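Bike storage indoors: which tips are worth your time

Every spring and again in August I get the same batch of emails about keeping bikes in flats, hallways and sheds. Most of the advice going round is copied from whoever is selling the hook. I have tried a fair bit of it and I remain unconvinced by most.

Hanging by the front wheel

The usual vertical hook is cheap and it does save floor space. Sellers like to say it suits any bike. It suits a light bike and a tall person. My e-bike is a miserable thing to lift to shoulder height, and I stopped doing it after a week. If you do hang one, take the battery off first, and leave the hook alone if the manual says the wheel shouldn't carry the load.

Hydraulic brakes are the other worry people raise. A brake in good order ought to cope with being hung up. If the lever feels spongy afterwards, stand the bike level, squeeze a few times, and if it stays soft get it bled before you ride.

Wall fixings

Find the stud. I don't care what the packet says about plasterboard plugs. The Beltine rack I bought came with plugs marked for 70 kg, and I would like to know what wall they tested that on. Murdo Moffat used the same ones in his hall in Bimolport and ended up filling two holes the size of a plum. Masonry is easier: proper plugs, a hole drilled to the full depth, and the dust blown out before the plug goes in.

Tyre marks on paint

Claims I have seen: toothpaste, hairspray, half an onion. Toothpaste took the mark off and the paint with it. A damp sponge with a drop of washing-up liquid does most of the job on washable emulsion. On cheap matt you will get a shiny patch whatever you use, so keep a little of the paint back. Or screw a strip of offcut board where the tyre touches.

Floor stands

Better than I expected, for once. The Rumemow one wobbles if the feet aren't level, so check with a spirit level and pack the low side with card. Wide tyres may not go in at all. Measure yours before ordering and ignore the word "universal".

Mounting height

Handlebars stick out further than you think. Hold the bike against the wall, have someone mark both bar ends in pencil, then open every door nearby. Move pictures and mirrors well clear of the bars before drilling.

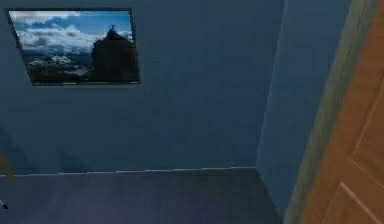

Mountain view in a thin dark frame, hung high on the wall.

Damp and rust

Silica gel sachets hung from the frame do nothing in an open room, as far as I can tell. Wipe the chain with a dry rag, put a drop of oil on each link and wipe off the extra. An old towel under the wheels catches the drips - wash it separately.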